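Working diary of the Ulunov bench, Skiteck
Entry for May 30, 2018

Bench practice and the marking of target areas

The bench was opened under the revised working rules, which have been in force since March. The start-up sheet was read aloud and signed before the arm was powered. Clause 17 requires that the target area be drawn by hand in black marker, as a single closed line, and that no second line be added while a series is in progress. The clause was adopted from the Stosadska rules with minor changes of wording.

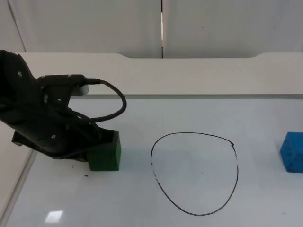

Arm at the green block, with the drawn target area to the right.

The condition of the line was discussed at some length. Part of it is faint and broken on one side, and the present text does not say how much wear is acceptable. My own view is that a worn line should be left alone until a series is closed and then redrawn in full – never patched. The Cuervo bench follows this practice already. I have entered the matter as a query against the clause and asked that it be settled before the next revision.

Small dark specks were also noted on the white surface. The rule on cleaning refers to "loose matter" and is silent on stray ink, so the two are treated differently by different shifts. I should prefer one rule for both.

The running total at opening was 1,265 trials, against the 2,000 required before the procedure may be submitted for approval. Repeats ordered by the reviewer are recorded separately and do not count towards this figure.

On placement, the rules state that a block is to be judged against the outer edge of the line, and that the gripper must be clear of the block before any judgement is written down. I reminded the shift that an entry made early is to be struck through and initialled, even where the result would have been the same.

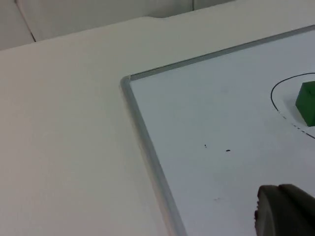

Matters carried forward

Query on worn lines, to be answered in writing.
Wording on stray ink, draft to be prepared by me.
Spare markers to be ordered – black only.
Start-up sheet to be reprinted, the second page having the old clause numbers.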